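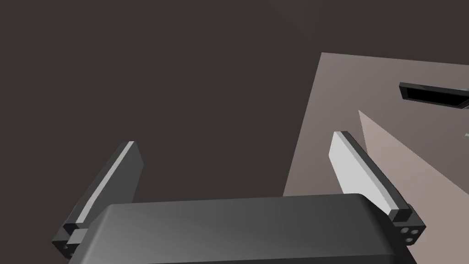
Soup portions in a school canteen are harder to keep equal than most people think. Our project looked at how much soup pupils get at lunch, how much of it they leave, and whether the shape of the bowl makes a difference. We chose soup because it is served every day in our canteen and because it is easy to weigh. Greys are hard to tell apart when they sit side by side, as with the charcoal body and the darker matt side of the left finger at the start of this report, and we had the same trouble with the old bowls. They came in two greys that looked nearly alike on the counter but held different amounts. We had to put a sticker under each one before we could start.

1. What we wanted to find out

We had two questions. Does a wide, shallow bowl lead to more waste than a narrow, deep one? And do the servers fill both kinds to the same level by eye? Our guess was that the wide bowls would get more soup, as a full ladle looks small in them.

2. Method

We worked in the canteen at Kerkavura for 3 weeks in June. The soup was made by the usual supplier, Guketti, and we did not ask for any change to the recipes. The ladle was the normal one. On half of the days the wide bowls were put out, and on the other half the deep bowls, which are from the Tsuchiya range. The servers knew we were weighing soup but did not know which question we were asking.

Each bowl was weighed empty, then full at the end of the counter, then again when the tray came back. We used two kitchen scales and checked them every morning against a bag of sugar. Bowls that came back with bread or napkins in them were left out of the results. In total we got 3237 bowls with a full weight, and 2313 of these also had a weight on return. The rest were missed when the queue was long, or were stacked before we could get to them.
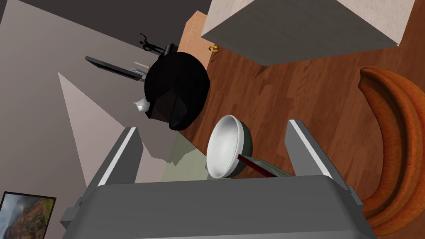 Figure 2. White bowl, tilted, with the glossy inside showing.

3. Results

The wide bowls did get more soup. The difference was up to 30 grams on most days, and it was largest on days with thick soup such as lentil or pea. With thin soups the two kinds were close, and on one day the deep bowls were slightly ahead.

Waste was less clear. More soup was left in the wide bowls, but pupils had also been given more to begin with. When we worked it out as a share of the serving, the gap was small. Tomato soup was the least wasted in both kinds of bowl. Leek was the most wasted, and a few pupils told us they only took it for the bread.

4. Problems

Our main problem was the missing return weights. They were mostly from the second sitting, which is the busiest, so the results may say more about the younger classes than the older ones. We also forgot to note second helpings in the first week. The stickers came off in the dishwasher - we changed to paint marker after that.

5. What we would do next

We would like to repeat the weighing at the Pelau site, where pupils serve themselves. A smaller ladle would also be worth testing on the thick soup days. The weighing sheets are kept in the folder in the food technology room.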